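Handheld gripper data: is anyone getting what they paid for?
Started by plalside_dan, 14 replies, page 1 of 2

plalside_dan
Joined: February
I've been lurking on the teleop vs. handheld threads for a while and I keep seeing the same claim, that you put a pair of grippers in someone's hands, let them do chores, and the policy comes out the other end. We've been doing it at Plalside for 2 months now and I'm less convinced than when we started.

Our numbers, such as they are. Task is hanging a cap on a coat rack. 200 demonstrations from one operator got us a policy that hangs the cap when the rack is where it was during collection. Turn the rack a little so the pegs point elsewhere and it goes for the place where the peg used to be. Everyone told me "add operators, add diversity." So we have several people in the room at once now, each with their own grippers and harness, and the floor looks like this by mid-afternoon.
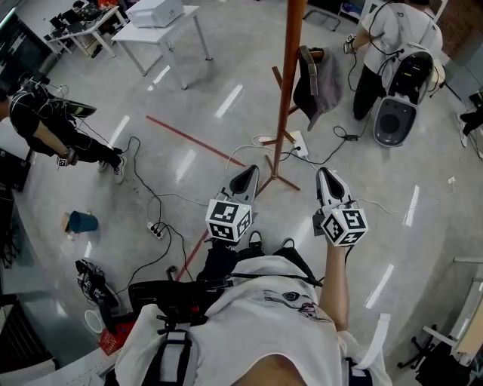 ottermatic
More operators does help, for what it's worth. We saw a clear difference on drawers once we went past a single person. One person has one way of coming at a handle and the policy just learns that way. I'd keep going before writing it off.

plalside_dan
How clear is clear? Did you hold the total count fixed, or did you have more people and also more demos? Because every time I ask this, the answer is that both went up together and then the credit goes to whichever one was in the title of the talk.

ottermatic
Both went up. Fair point. But the extra ones from the same person weren't doing anything by then, we'd already flattened out.

Leokadia Witkowska
I'd ask a different question first. What fraction of your 200 survived tracking? We bought a batch from a vendor (Multance) and a lot of it had the pose jumping whenever a marker went out of view or somebody crossed in front. They passed those as good because the video looked good. You don't notice until you replay the trajectory and the hand goes through the table.

plalside_dan
90 percent, going by our own filter. But our own filter is a threshold I picked on a bad morning, so make of that what you like.

kettle_logic
90 is suspiciously high with several people in one room. Are they all using the same marker IDs?

plalside_dan
No, IDs are unique per gripper. I did check that one. Twice, after the first week.

kettle_logic
Then I'd still look at it. If the wrist view is in your observation, you've also got other people walking through the background all day. The network will find a use for that. Ours learned that a certain chair being in view meant "open now." Took us forever to find.

grubworth
Disagree with kettle here. Background people are the best thing about collecting in a real room. If you clear everyone out you get a policy that works in a cleared out room, and who has one of those? I would take a busy, messy set over a clean one every time.

kettle_logic
Busy and varied, sure. Busy and the same is a different matter. If it's the same colleagues at the same desks in every episode then you've recorded one room 200 times.

plalside_dan
That's more or less where I've ended up. Going back through the wrist footage, there's plenty in view besides the task. You get your own gripper's body, somebody else's arm, the rack, the ceiling lights, the brick wall at the back with a screen in front of it. All of that goes into the encoder along with the peg, and the peg is a small piece of it. 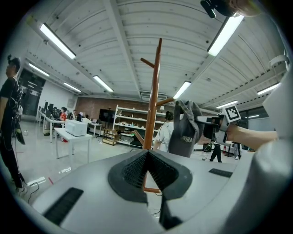 So I tried something cheap. Took 100 episodes, cropped hard toward the jaws, retrained with everything else the same. It did better with the rack turned and worse at finding the rack in the first place. Which tells me the full view was doing the coarse part by memorizing the room and the crop took that away. I don't see how another operator fixes that. Moving the rack between episodes might, and moving to another building probably would, but then somebody has to re-tape the floor and re-run every cable and the "collect anywhere" pitch starts to sound a bit thin.

grubworth
Did you randomize the rack at all during the 200?

plalside_dan
A little. Honest answer is less than we meant to. People settle. You tell them to move it every episode and by the afternoon it gets a nudge with a foot.

Leokadia Witkowska
Log the rack pose. Put a marker on the base if you have to. We did that with bins and found the spread was a fraction of what the instructions called for. Once the operators could see a plot of it, it got better for a while. Then it slid back.

ottermatic
Ko's writeup on the Pedia has a randomization script that calls out a position before each take. Somewhat annoying, but it works.

plalside_dan
Seen it. Their task is flat on a table so the positions are a grid. A rack with pegs going every direction is harder to call out, unless you number the pegs. Might try numbering the pegs.

kettle_logic
If you number them, don't put the numbers on the rack.

plalside_dan
Ha. Noted - it would absolutely read them.

grubworth
I still think you're giving up early. 200 is nothing. Go to a couple of other rooms, same operators, same filter, and post the result either way.

plalside_dan
Not giving up, just not signing off on another round of the same. One more room is what I can get. Same total as before, half here and half there, so 100 and 100, same filter. If it comes out the same as the single room I'm going to be insufferable in this thread.

Leokadia Witkowska
Post the discard rate per room too please, and per operator if you have it.

plalside_dan
Will do. Per operator I'd have to dig out, we only started tagging that last month.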